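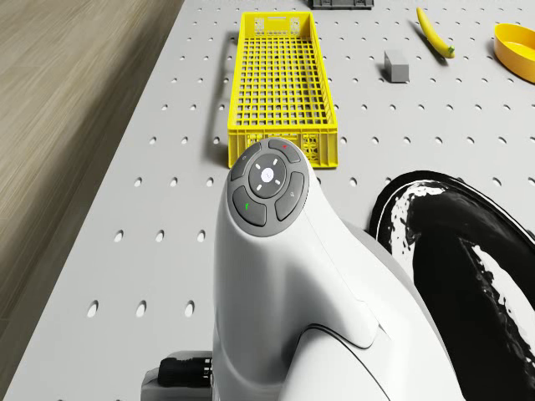 Chapter 6
Reading the Reviewers

Most students come to this chapter believing that a book review tells you whether a book is good. It seldom does. A review tells you what one reader was prepared to say in public, under a word limit, for a publication with its own reasons for running the piece. Some of that is useful. A good deal of it is padding.

Consider the language first. Novels for young adults are "raw", "luminous" or "unflinching" with such regularity that the words no longer separate one title from another. For the exercises in this chapter we collected 263 notices of first novels from the Dudthorpe archive and marked every adjective applied to the prose. In 40 of them, the praise could have been moved to any other book on the list without anyone noticing the switch. We tried it -- the results are at the back of the chapter, and they are not flattering to the trade.

Then there is the matter of the plot summary. Reviewers are taught that summary is the dull part, to be dispatched quickly before judgement begins. We are not convinced. The notices in the Hollitz Quarterly, which give up to half their length to what happens in the book, are often the only ones from which a reader could work out whether to borrow it. Judgement without summary asks for trust the reviewer may not have earned.

The Malinowski scale, still used in some library courses, claims to solve the problem by scoring reviews for balance, evidence and tone. You will meet it in section 6.2. Treat it with caution. It rewards a reviewer for finding one fault and one virtue in every book, and plenty of books do not divide so evenly.

None of this means that enthusiasm is dishonest. A reader who loved a novel is entitled to say so, and warmly. The question to ask is what in the book produced the feeling, and whether the review lets you see it. A single quoted sentence will usually do more than a paragraph of colourful approval.

Before going on, read the two Dadano notices reprinted in section 6.1 and underline every claim that could be checked against the novel itself. Keep your marked copy. You will need it for the first exercise.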